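Bench notebook, tabletop arm - gripper and spares budget
February, started 9:40 in the morning

Tableware day, and I finally have opinions on what we should spend money on!
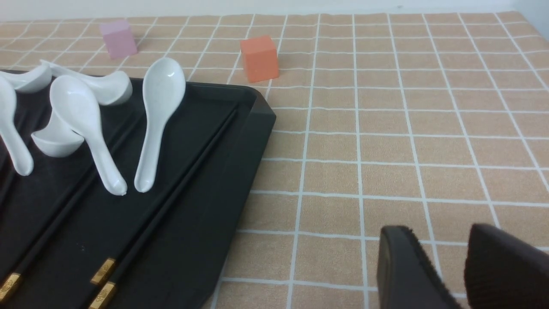
Ramora's note in the margin of the last draft: please don't put a second arm on the list again until we know what we want the first one to do with its hands. Fair. I took the second arm off. What's left is smaller and I like it a lot more.

So, fingers. The white ceramic spoons are the hard part of the set. Glazed, curved everywhere, and they lie on top of each other at odd angles, so the approach that suits one handle runs straight into the bowl of its neighbor. The chopsticks are a different headache - long, thin, black, on a black tray. The gold bands at the ends are the only thing on them I'd trust a camera to find. The little cubes are easy and I'd keep them for warm-ups.

What I want to buy:

Soft finger pads, two sets. Greltach quoted 112 a set. They have a ribbed one and a flat one, and I'd take one of each so we can compare on the glaze. They come with screws, which the last supplier's didn't (still annoyed).

Narrow fingertips for getting in between handles. Papadakis has a pair at 299, Werkdale has one at 300 with the mounting plate included. That plate makes it Werkdale for me, easily. Need to check the bolt pattern before anybody signs anything.

Force-sensing wrist, Werkdale again, 818. The big one. I went back and forth over lunch and I'm for it. Ceramic doesn't give, and right now we close to a set width and hope. With a force reading we could stop on contact and use the same routine for a spoon and a chopstick. I'm really excited about this, so somebody calmer should read the spec sheet too, mainly the page on cable routing.

Pads, fingertips and wrist: 112 twice, 300, 818. I make it 1342 before shipping.

Cheap stuff, out of the drawer money: a light-colored tray, or a light liner for the black one. I don't want to drop the black tray completely, it's a good test, but it would be nice to know how much of our trouble is the color. More spoons of the same pattern while the shop still carries them.

Not buying this round: new camera, tool changer, second arm (see above, Ramora).

Order of things. Pads first, they're in stock. Fingertips once the bolt pattern is confirmed. Wrist goes in the spring request, and I want a page of grasp results with the new pads stapled to it.

3:15 - Greltach wrote back, the flat pads can be cut to length with a knife. Changed the order to flat for both fingers on set one, ribbed on set two. Still waiting on Werkdale for the drawing.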